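Search this site Search

The Quiet Bench: Automation at Storkstead

By Sang Hà
May

I work in the small items department at Storkstead. In this gallery I want to show our work as it looks now, and write a little about what is different for the people who do it.
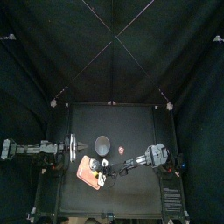 Before, this was a job for two people on each shift. They put kitchen goods in place by hand, as many as 1000 pieces in a week, and by evening their shoulders were hurting. I was one of them for eight years, so I know this pain well.

Now the arms do the reaching and we do the teaching. With a cup and a cutting board we can practice a whole morning, changing the angle a little each time. Mahtab Dehghan keeps the notebook for these trials, and last month she wrote down 212 of them. She used to pack boxes next to me. She says she is less tired in the back but more tired in the head, and I feel the same.

Not everybody is happy with the change. Bongani Ndlovu misses the talking. At the old tables we could hear each other, and a new worker learned by standing close to an older one. Now we have a meeting of 20 minutes at the start of the shift, but it is not the same thing as talking while your hands are busy.

Our pay did not go down, and for this we had to ask many times. The training for the second group begins after summer. Thắng Đặng will lead it, and colleagues who want to join should write their name on the list by the lockers.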